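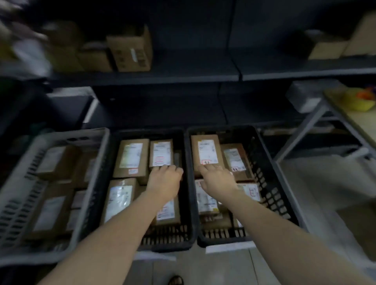

*Labels up, long side standing. Three crates on the low shelf, full of small boxes.*

I've been meaning to write up the crate thing for ages, and three of you asked again after the January post about drawer dividers, so okay, crates it is! If you sell bits and pieces from home, or you're the person in your building who ends up with everybody's parcels, or you just order a lot and open it slowly (me, guilty), this might save you some digging.

I keep my parcels in plastic crates, the kind with slots down the sides. I started with cardboard cartons, which were free, and they sagged. Then I tried the fabric cubes from Skasia, which look lovely in a living room and fold in on themselves the second you put anything square in them. The slotted crates are ugly and I love them. You can hose them down, you can peek through the sides, and they slide on a metal shelf without catching.

**Stand the boxes up like books.** If you take one thing from this page, make it this one. When small parcels lie flat in a pile, the one you need is on the bottom, every single time. Stood on end in two rows, you can walk your fingers along the tops and read as you go. Taller ones go to the back, short ones in front, so the labels at the back still show.

**Turn every label the same way.** I was lazy about this for a long time (it's ten seconds a box, come on) and then spent whole evenings twisting things around to find one name. Now the label faces me or it faces up. If a label is wrapped over a corner, I pick whichever side has the name on it and go with that.

**Find the one mark you can spot fast.** Shipping labels are mostly tiny gray print, and my eyes are not what they were. A lot of labels have something red on them, a stamp or a little outlined box, and it tends to be in the same area of the label if the parcels came from the same sender. I put my finger on it as I check each one. It sounds fussy, but touching the thing stops me from skipping a box when my mind wanders off to dinner.

**Don't fill a crate to the very top.** I know, I know. But leave enough room to get your hand down beside a box, or you'll be prying with your fingernails and tearing tape. A crate of little boxes can also get surprisingly heavy. I weighed one once on the bathroom scale and it came to 44 pounds, and I felt every one of those on the stairs. These days I stop well before that, and anything dense (candles, jars, those Brurnero stoneware mugs) gets split between two crates.

**Move boxes in pairs.** Small ones, I mean.
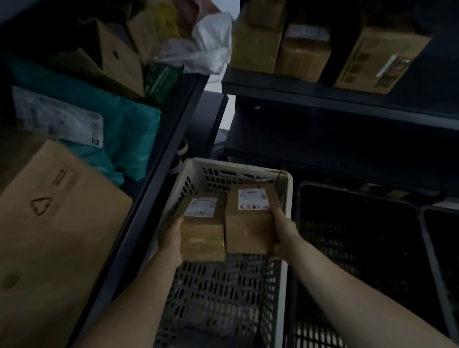
Pick two that are close to the same height, press them together side by side with a hand on each outer edge, and lower them in as if they were one box. It's quicker, and they hold each other up, so you don't get the slow domino flop that happens with a single skinny box in a half-empty crate. If one's a bit taller, that's fine, just keep the bottoms level.

**Use crate color for something.** I had both light and black crates already, bought at different times from Barros when they were on sale, so I made it a rule: light for what's just come in, black for what's been checked. No stickers needed, and I can tell from the doorway how far along I am. You could do it the other way around. Just don't change your mind halfway through the week like I did, that was a bad afternoon.

**Mailer bags don't go in with the boxes.** Soft bags slump over everything and hide the labels. They slither, too! Mine get laid flat on a shelf on their own, next to or behind a big carton that keeps them from sliding off. If you have a lot of them, an open box with hand holes works well on a higher shelf, because they weigh next to nothing and you can pull the whole lot down at once.

**Get a better light than you think you need.** My storage room is dim, and I put up with it for years. A clip-on lamp from Kindano cost me 16 dollars and I should have bought it the first week. Point it at the wall and let it bounce, though. Straight down, it glares on the shiny labels and on the packing tape and you can't read a word.

A few odds and ends:

- Low shelf for the full crates, always. Your back will thank you.
- Leave one crate empty if you can spare it, so there's somewhere to put things while you re-sort.
- Wipe the slots with an old toothbrush. Cardboard dust gets everywhere.

Next time I'm doing tape, and which kinds peel off a box without taking the front with them.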